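Notes for the evening group, week four: laying out a small kitchen table

Hello again! These are the notes I promised, tidied up a bit from what I scribbled on the board. We're still on the pretend-kitchen unit, and this week is all about where things go before anyone starts "cooking". If you missed the session, read this with the Brakberg worksheet next to you and have a go at home with whatever you've got.

## Start with the biggest thing

I always put the oven down first. It takes up the most room and it decides where everything else can live. Leave a good gap in front of the door (I say 25 cm, which is plenty for little elbows) and don't let the sauces and bottles creep up to it. Ours has a hot-surface triangle on the front, and I'd like you to get learners to find the symbol and say what it means, even when all the food is pretend.
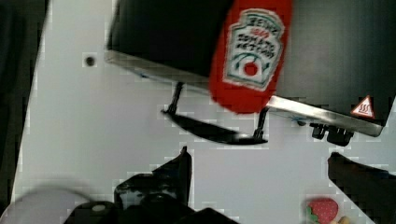
Lotte Mertens asked whether a soft ketchup bottle belongs in the set at all, when a child will meet a hard one at home. Fair question. I like the plush one for a first go, as it's easy to grab and doesn't clatter, and then I swap in an empty real bottle a couple of weeks later. Do whichever suits your group.

## Sort by job, then by colour

Nearly everyone sorts by colour when I let them loose, and with so much green about I can see why – the colander and the cup practically ask to be put together. But colour won't help you when you need to drain something. So we do it twice: once by colour, for fun, and once by job.

- For draining: the colander
- For eating off: the big round plate
- For drinking or scooping: the cup
- For fruit that's ready to serve: the little blue dish
- For heating: the oven

The banana and the strawberry are where the arguments start. Do they go with the orange half, or do they stay on the table until somebody wants them? 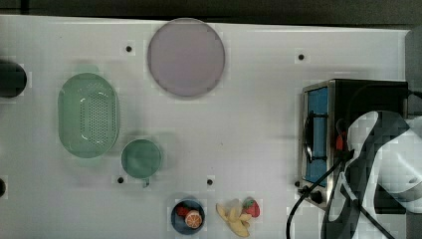 They should stay out, according to Liesbeth Cuypers, and go in the dish only when they've been "washed" in the colander. Her group made that a rule and stuck to it all term. I've pinched it for the Cokirel handout, with thanks!

## Setting things down

I used to skip this bit and I wish I hadn't. Picking up is what we all practise, and then things get plonked any old how. With anything tall, like a bottle, have a look at the place you're aiming for before you move, and check what's underneath on the way. Bowls and cups are the usual casualties.

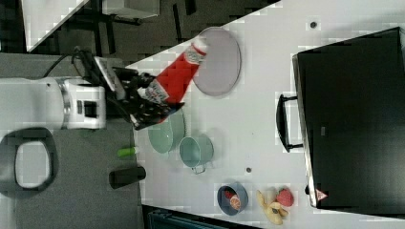 Go slowly over the crockery and let go late. If two people are working at the same table, agree who has the left side and who has the right, and say out loud when you're reaching across. Ten goes each, then swap sides. I'd allow about 80 minutes for the lot with a full group, tea included, and less if they did the sorting last week.

## Before you pack away

1. Bring the play fruit together near the blue bowl, so it's all in one place.
2. Leave the plate empty. Food left on it gets stacked under something and squashed.
3. Put the spatula with the pot. I don't mind if the slotted end sticks out over the side – it's much easier to spot that way.
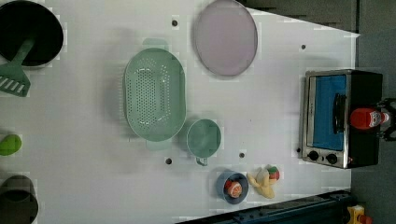
4. Wipe the table with a damp cloth, and go round the little holes in the top where the crumbs collect (real crumbs, from the biscuits).
5. Lids and small bits go in the Nyarko tin on the shelf by the door.

## For next time

Draw your own kitchen worktop from above, as if you were a fly on the ceiling. Stick figures of pans are fine! Mark where you drain, where you heat and where you eat, and put a cross wherever things tend to pile up. Bring 2 copies if you can, one for me and one to swap with your neighbour.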